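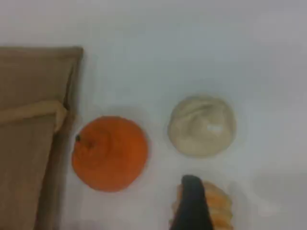 The equipment budget for the bagging project in Didport is still inside the amount which you approved in June, but the division between the lines has changed and I would like to explain this in detail. The largest change concerns the gripper fingers. In the original plan we counted only one type of finger for all goods. The dark finger with the rounded tip is suitable for small round items such as the orange fruit, and for these we do not ask for anything new. A brown paper bag lying flat is a different task, as the finger must get under a thin edge of paper without pressing the fold down. We therefore ask to move $614 from the line "spare cables and mounts" to the line "fingers and tips". The total stays the same.

For the arms themselves we received two offers, one from Kelent and one from Londer. The Londer offer is lower in the first year. It does not include the yearly inspection, and when we add it the difference becomes small. Kelent offers the inspection for $879 per year and includes one visit to our site. We have not signed with either of them. Until the decision is made, we continue with the present arms, and no purchase in this report depends on it.

The choice of bags was also discussed again. In the application we wrote "paper and textile bags", and for the textile part we now use a jute bag with a rope handle. The jute bag costs more than the thin cotton one from the first plan, but the price of bags is a very small part of the budget.

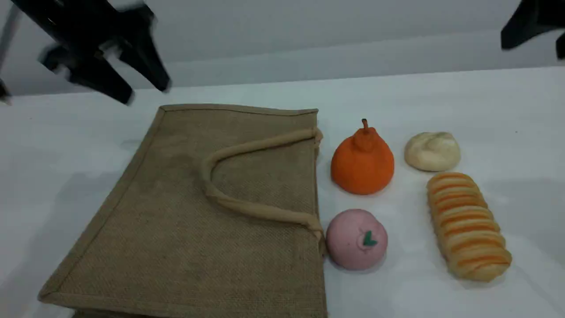
Kelent wrote to us that we should postpone the order of the second finger set until the list of goods is final, because each change of the list can require a new tip. They also mentioned that exchanges are free of charge only within the first delivery period. I find this advice reasonable. The disadvantage is that the delivery takes several weeks, and the bagging work in Rutherford is planned to begin directly after the holidays. My proposal is to order one set now and to keep $336 reserved for tips which may have to be exchanged later.

The amount still free in the equipment budget is $3,302. From this we must pay the following:

- yearly inspection, if Kelent is chosen: $879
- reserve for exchange of tips: $336

The remaining part should go to a second table for Rutherford and to its lighting. I do not have the final price for the lighting yet.
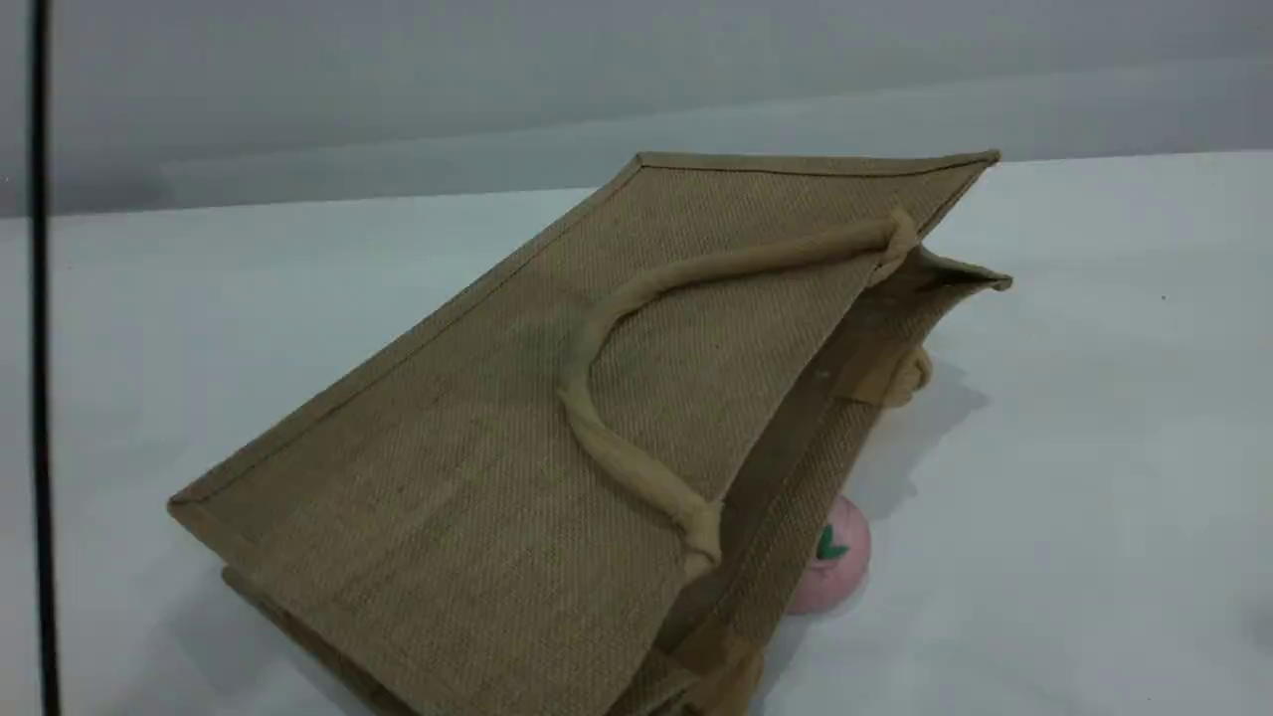 For the table we prefer the same height and the same white surface as in Didport, so that the settings can be carried over with little work. A cheaper table with a gray top was offered to us, and I have declined it for this reason. I would be thankful for your answer regarding the transfer of the $614 before we place the order for the fingers.

Report submitted 2024-12-17

Comments

Reader 1: Is the inspection price fixed for the second year also? In our department it was raised after the first contract ended.

Reader 2: I agree with the transfer. Please add the lighting price to the next report even if it is only a first offer.

Reader 3: Could the Rutherford table be bought used? We bought ours this way and had no trouble with it.

Related items

Bagging project: summary for June
Comparison of offers, Kelent and Londer
Space and power requirements, Rutherford site
How to request a transfer between budget lines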